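Brastwood Glide 42 Ironing Board: Six Weeks In

Posted in Laundry & Linens

I own a perfectly good ironing board. It squeaks, the cover is scorched near the nose, and one rubber foot went missing in a move, but it irons. So when the Brastwood Glide 42 started showing up in every home newsletter I get, with talk of a "professional pressing surface" and a cover that "reflects heat back into the fabric," I wanted to know what was wrong with it before I wanted to know what was right.

I bought mine at full price from the store in Brelstead. Nobody at Brastwood sent it to me, and after this they probably won't.

The size

The 42 in the name is the length of the usable surface in inches. Fair enough. The product page shows it next to a man's dress shirt and makes it look enormous. It is a normal ironing board. If you already have a full-size one, you will gain a little width at the square end and that's it. The nose is narrower than I like, which helps with sleeves and does nothing for you on pillowcases.

The legs

They lock into 10 height positions, and I have used 2 of them. The lever is stiff when new and it pinched the side of my hand twice in the first week. Brastwood's help line told me it would loosen up. It did, a bit. I still wouldn't let a kid fold this thing down.

At the tallest setting there is wobble. You feel it when you lean into a seam. At my usual setting it's steady on hard floor and so-so on carpet.

The cover

Most of the marketing money went here, so I spent most of my time on it. The top layer is a silvery cloth over felt, with a drawstring underneath. I ironed half a stack of cotton napkins on it and the other half on my old board, same iron, same heat. Then I mixed them up and asked my neighbor Heidrun Baumgartner, who sewed alterations for years, to sort them. She couldn't. Neither could I, and I knew what I was looking for.

The felt is good, thick enough that buttons sink in a little when you press a placket from the back. The drawstring is bad. It's thin, it slips, and by the end of October I had retied it often enough that I just put a safety pin through it.

The iron rest

It's a wire tray that slides out from the square end. My iron fits with the cord to the right and tips if the cord is to the left. Silvan Hollenstein wrote a glowing piece about this tray on his Plirnarness blog and said any iron will fit. His may. Try yours in the store if they'll let you.

What about the Zürcher?

People asked, so I borrowed one. The Zürcher board is heavier, uglier and doesn't wobble at any height. The cover is plain cotton. It has no iron rest worth the name. If I had to replace mine tomorrow I'd look for one of those used before I paid Brastwood's price again, though I'd miss the thick felt.

Who should buy it

If you iron a few shirts a week and have no board at all, the Glide will do the job and it folds flatter than most. If you're hoping it will make you faster, it won't. I timed my usual basket on both boards for a while and gave up on it, because the difference was smaller than the time I lose looking for the spray bottle.

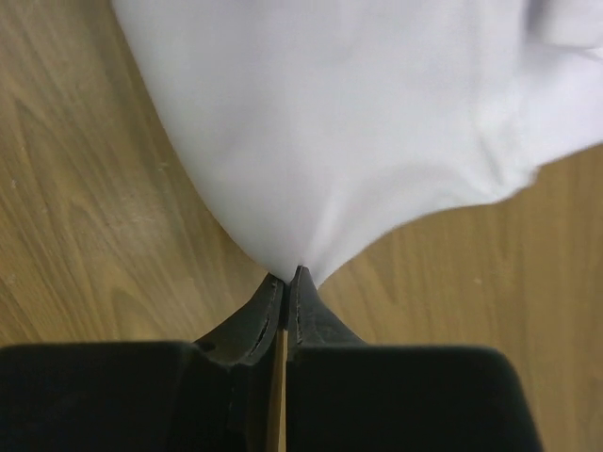 Big flat pieces are where I expected the Glide to earn its price, and where I ended up skipping ironing boards altogether. A tablecloth hangs off both sides of any board, and whatever you just pressed creases again on its way down. Take a white cloth like this one, all soft ridges and folds along the right side and gathered to a single point lower down: I would sooner deal with that on a wooden tabletop, with a thick towel laid under it to protect the finish, than drag it across a narrow board a strip at a time. The towel costs nothing if you own one. The Glide stays up for shirts, with the safety pin in its drawstring, and I've asked Brastwood for a replacement cord. No answer so far.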